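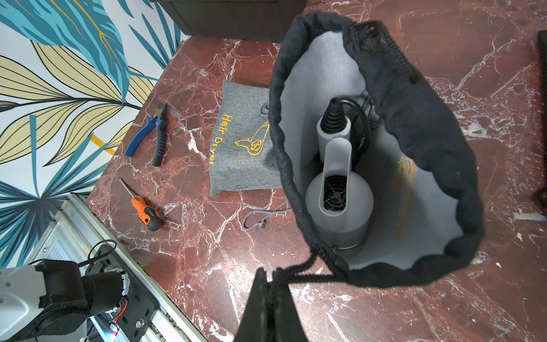

Sharon thought the hair dryer should go to Godfrey's mother, and she said it from the doorway with her coat still on.

"She has one," said Erick.

"She has one that smells of smoke."

He did not answer. He was looking for the place of each thing, and it was slow work. Their father had kept the guest house Risholm for so many years that everything in it had a bag, and the bag had a name on it, and still nothing was ever in its bag. The hair dryers had been his pride. He had ordered them in March, one for each room, after a guest wrote in the book that the towels were good but her hair had frozen on the way to breakfast.

"Who will buy a guest house with leaves on the walls?" Sharon asked.

"Mr Saxena will buy it. He likes the leaves."

"He likes the price."

This was true also. Narendra Saxena had offered 4000 less than the paper from the agent said, and he wanted the rooms complete, with kettle, lamp and dryer. So Erick was making the rooms complete. He had already repaired a plug and tightened the hinge of a cupboard which he would never open again. It was strange to him, to take such care of a house in the last week of owning it. When he lived here as a boy he had broken things every day and slept very well.

Sharon took off her coat at last. She came to the table and put her hand on the stone, as their father did when he wanted to know if somebody had cleaned it.

"Do you remember when he brought this from Helteslow?" she asked. "On the lorry of Wekesa Makori?"

"I remember that Wekesa cried."

"He did not cry. He had dust in his eye."

"In both eyes, Sharon. For 10 minutes."

She laughed, and then she sat down because the laughing had turned into something else. Erick gave her a bag to hold.
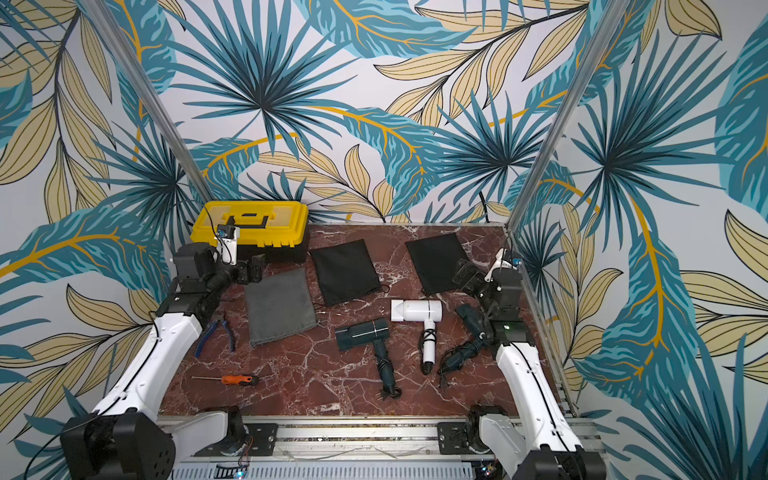 They worked until the window became grey. She wound the cables and he checked the cords, and when a cord was too short he said a word their father would not have allowed in the house. The radio in the kitchen was playing to itself. Once the telephone rang, and they both waited for him to go and answer it, with his slow shoes, and it rang until it was tired.

"If one is missing," said Sharon, "Mr Saxena will not notice."

"He will count them."

"Then tell him one was broken."

Erick thought about Godfrey's mother, who had washed the sheets of Risholm for 50 shillings a day and had never once asked for a dryer, or for anything. He pulled the cord of the bag closed and made a knot in it, a double one.

"Put it under your coat," he said. "And go by the back, the front door is still sticking."

Share this story (70) | Comments (10)
Home | Stories | Authors | Contact
© Predance Short Fiction. Back to top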